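Workshop > Tips & Fixes > Grippers and Arms

Filed under: bench tips, small arms, printed parts

Grippers on a small bench: what to try first

Quick ones this time, 27 January 2019, written between prints. Two arms, one table, not enough clamps. Brynhildur Dalsgaard asked for tips on comparing finger pads without spending a fortune, so most of this is hers, plus what Ketill Thorlacius shouted across the shop.

Clear the table first. Not all the way — leave a few things the arms have to reach past, otherwise you learn nothing about clearance. But screws, tape ends, loose ties, off.

Pick one part and stick with it. Same part, same spot, both arms. Pencil a cross on the wood if you don't mind pencil on the wood. Masking tape if you do. We went 63 picks with one part before changing anything, and that was boring but we finally had numbers worth comparing.

Ribbed pads vs smooth. Ribbed wins on anything with a flat edge. Smooth ones slid off the printed parts, specially when the part had picked up dust. Wipe pads with a damp cloth, let dry, go again. Do not use anything oily. Þröstur used the stuff for hinges once. Pads went in the trash.

Soft prints: slow the printer down. Way down. Flexible filament strings like melted cheese if you rush it. Dry the spool overnight too. Our Werwood spool sat open since July and the first 9 pads came out fuzzy, no grip at all on the ridges.

Flat parts are the hard ones. Anything tall, most grippers manage. A disc lying flat on the table is where the pads show what they can do, and you find out quick if your fingertips are too thick to get down beside it.

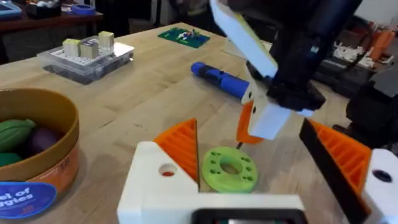 Issue 21, p. 7

Rings with a hole in the middle, like the lime-green one, give you two choices. Grab the outside, or go in the hole. Outside is easier on wide jaws. The hole wants something thin and a very patient operator. Try both, write down which.

Approach angle matters more than squeeze. Everyone turns up the force first. Don't. Tip the wrist a few degrees, try again, then tip it back the other way. Halldóra Laxdal got a whole row of clean picks out of the old Andau controller just by coming in lower. Same pads, same force setting as the day before.

Keep the two arms out of each others way. If both have to meet over the same part, decide which one goes in first and make the other one wait. Sounds obvious. We still cracked a finger housing.

White printed bodies show every scuff, good for testing. You see right away where they've been rubbing. Orange pads on white also easy to spot on the wrist camera. Black on black, forget it, we spent a whole evening squinting.

Cameras. Mount it so you see both fingertips with the jaws open AND the gap between them. Check again with the jaws shut. Some of ours looked great open and then the finger covered the part completely. A bit of the gripper body showing along the bottom is fine, gives you something to judge by. Tighten the camera screw, mark it with a dot of paint pen, check the dot every morning.

Light from the side, not straight over. Overhead puts the shadow of the arm right on top of the part. A cheap clip lamp fixed it here. Pale wood tabletop helps too, most printed colors stand out on it.

Controllers: we ran the Andau against the Mikkelsen. Mikkelsen is smoother when you move slow, which is most of the time. Andau wakes up faster and the buttons are where your thumb wants them. Vibeke Juhl won't touch the Mikkelsen, says the dead zone drives her nuts. If you can turn the dead zone down, do it before you judge. We didn't for the first week, so ignore whatever I wrote back then.

The Pusix grip, somebody will ask. Strong. Too strong for toy veg and thin prints, left dents in the soft ones. Good on blocks.

Toy food makes decent practice by the way. Odd shapes, cheap, nothing breaks. Keep it in a cardboard tub at the corner of the table so it doesn't roll. Markers are harder than you'd think — they roll the second one finger touches before the other. Close slow, center first.

Pad swaps. Two screws, not glue. Glued pads seemed like a time saver and then we had to cut them off with a knife. If a screw hole strips, toothpick and a drop of wood glue does NOT work on printed plastic, use a heat-set insert or just reprint the thing.

Write on the back of every pad. Date, filament, ridge spacing. Fine ridges and coarse ridges look the same after a week of use and you will mix them up.

Last thing, power off before fingers go anywhere near the jaws. Ketill has the bruise. More on wrist mounts when the new brackets are done, Vibeke has the drawings and wants to change the holes again.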